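Temps de lecture : 4 min

Ce site utilise des cookies pour mesurer son audience. Accepter | Refuser | En savoir plus

Rapport d'étape à la fondation Lambridge
Projet Jellau : récolter, trier et rendre les semences de fleurs de prairie
26/09/2020

Nous sommes très heureux de vous adresser ce deuxième rapport, parce que la saison a été belle (et franchement épuisante !). Quand nous avons déposé le dossier en février, la grande inconnue était la récolte : la prairie haute de Jellau n'avait pas été fauchée à la bonne date depuis longtemps et le fond de la parcelle était pris par les ronces. Or les marguerites sont revenues partout, l'achillée aussi, et la carotte sauvage a occupé la bande humide le long du fossé, là où nous n'attendions presque rien.

Ce qui a été fait

La récolte s'est étalée de la fin juin au début septembre, en passages courts, le matin une fois la rosée levée. Nous avons rempli 252 sachets, chacun portant l'espèce, la parcelle et le jour de collecte. Six espèces forment le cœur du mélange : marguerite, achillée millefeuille, carotte sauvage, silène, compagnon blanc et gaillet. Le compagnon blanc nous a donné du fil à retordre, car ses capsules s'ouvrent d'un coup et se vident au premier vent ; il a fallu repasser bien plus souvent que prévu, et la ligne « déplacements » du budget s'en ressent un peu.

Le séchage se fait dans le grenier de Koltudden, sur des claies tendues de vieux voilages. C'est rustique, ça marche très bien. Le tarare acheté grâce à votre première tranche est arrivé avec une courroie trop courte, remplacée depuis, et il tourne comme une horloge. Quel plaisir de voir sortir une graine propre après deux étés de tamis de cuisine !

Les essais de germination ont commencé en parallèle. La marguerite lève vite et bien. La carotte sauvage est irrégulière d'un lot à l'autre, sans que nous sachions encore si cela tient à la maturité au moment de la cueillette ou au stockage. Nous refaisons la série avec un passage au froid.

La distribution

Plus de 1000 sachets de petit format sont prêts pour l'automne, pliés à la main dans du papier kraft. La commune de Sumampouw en a demandé pour ses talus et pour le pourtour du lavoir, et deux écoles voisines veulent semer une bande dans leur cour. Nous avons réécrit la notice, trop bavarde dans sa première version : griffer le sol, semer clair, tasser au pied, ne pas recouvrir, ne pas arroser au-delà des premières semaines. Elle tient désormais sur une demi-page.

Dépenses

À ce jour, 3187 euros ont été engagés sur la deuxième tranche. Le tarare et les claies en représentent la plus grosse part, suivis par les déplacements, puis par le papier et l'impression des notices. Rien n'a été dépensé sur la ligne « signalétique ». Nous souhaiterions la reporter sur l'achat d'un second hygromètre pour le grenier, avec votre accord. Les justificatifs sont joints dans l'ordre des lignes du budget.

Les ateliers et les retours

Les ateliers d'été ont dû se tenir en petits groupes et dehors, ce qui leur a plutôt réussi. On y apprend à reconnaître les plantes en graine, exercice bien plus difficile qu'en fleur. Les gens arrivent avec l'image du bouquet blanc et du feuillage vert, et repartent en parlant d'akènes et d'ombelles refermées. 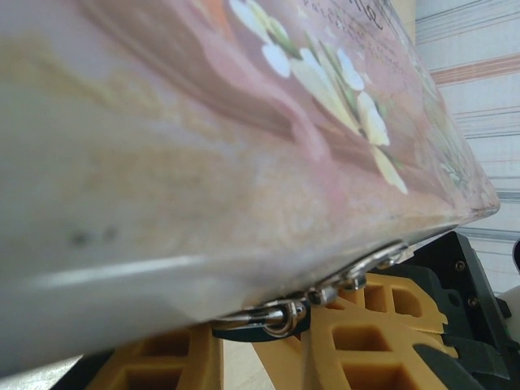

Une participante nous a écrit ensuite que la notice disait quand semer mais pas quand faucher, et qu'elle avait perdu ses marguerites l'an dernier en tondant début juin. Elle demandait aussi s'il fallait enlever le foin ou le laisser sur place. Nous lui avons répondu : fauche après la montée en graine, foin laissé quelques jours puis exporté. Elle a raison, cela manquait, et les deux consignes figurent maintenant au dos du sachet.

La suite

Semis des talus de Sumampouw dès que la terre sera assez souple. Nouvelle série de germination sur la carotte sauvage et le gaillet. Débroussaillage du fond de Jellau cet hiver, à la main près du fossé à cause des tritons. Nous aimerions aussi vous faire visiter le grenier avant que les claies ne soient vidées, il y sent encore le foin et l'achillée. Le prochain rapport vous parviendra en février, avec les résultats complets des essais et le relevé des surfaces semées.

Recevez nos nouvelles de la prairie : inscrivez-vous à la lettre d'information. Désinscription possible à tout moment.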